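Chapter 11
Perception in Busy Surroundings

In the last two chapters the arm was told where things were. Poses came from a jig or a drawing, and all the software had to do was plan a path and follow it. From here on the positions have to be worked out from camera images, and the control code has to live with the fact that they will sometimes be wrong.

The chapter follows one piece of software from start to finish. It is the perception module of Ovora, a small two-arm control package that Bienvenido Layug and Kornél Kiss wrote for teaching at Dunddale. The full listing is in Appendix C. You do not need a robot to follow the text, but you will need the recorded image set if you want to do the practical work at the end of sections 11.3 and 11.5.

What you should already know

You should be comfortable with coordinate frames and the change from one frame to another (Chapter 4), and with the pinhole camera model (Chapter 7). Some practice with reading other people's Python will help. Readers who skipped the section on timestamps in Chapter 9 should go back to it now. A pose that is correct but stamped with the wrong time is as harmful as a wrong pose, and much harder to track down.

11.1 The trouble with backgrounds

Most first attempts at finding an object on a table begin by finding everything that is not table. The program keeps a picture of the bare surface, subtracts it from each new picture and treats whatever is left as an object. On a plain surface under steady light this works well. It is quick, it needs no training data, and a student can write it in an afternoon.

It fails when the background has edges and colours of its own. Layug's first version looked for patches of strong colour with a clear outline. In front of a plain wall it gave one patch per object. When patterned walls went up on three sides, the same code returned 434 patches from a single image, nearly all of them petals and leaves. The planner then spent its whole time budget trying to reach flowers printed on paper.

There are two common cures. The first is to limit the search by geometry. If the table plane is known, any patch whose ray does not meet that plane inside the table's edges can be thrown away before the slower steps run. The second is to replace the colour test with a learned detector that has seen many backgrounds and has had to find the same kinds of object in all of them. Ovora does both, in that order - the geometry test costs almost nothing, and it removes the worst mistakes early.

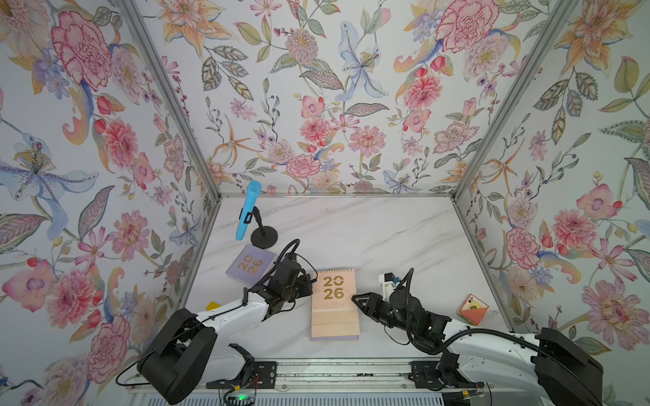 Neither cure is complete. The geometry test depends on the calibration between camera and table, and if that has drifted, objects near the back edge are lost along with the wall. It also wrongly drops the top of anything tall, whose ray passes over the edge and lands on the wall behind. Ovora deals with this by testing the lowest point of each patch and keeping or dropping the patch as a whole.

A second difficulty comes from the arms themselves. They hide parts of the table, and they are large, moving shapes that no detector should report as objects. Kiss's answer was to draw each arm from its joint angles into a mask, widen the mask by 11 pixels and ignore everything beneath it. An object that goes behind an arm is marked as hidden, and its last good pose is held for 60 control cycles before it is dropped from the world model. Section 11.4 looks at how that number was chosen and what happens when it is too large.

11.2 How the module is laid out

The module has four stages: capture, filter, detect and track. Each runs as its own process and passes messages to the next. The queue between detect and track holds at most 32 messages, and when it is full the oldest is thrown away. Old pictures are of little use to a controller, so no attempt is made to catch up.

We start with capture, the shortest stage and the one that sets the timestamp used by all the others.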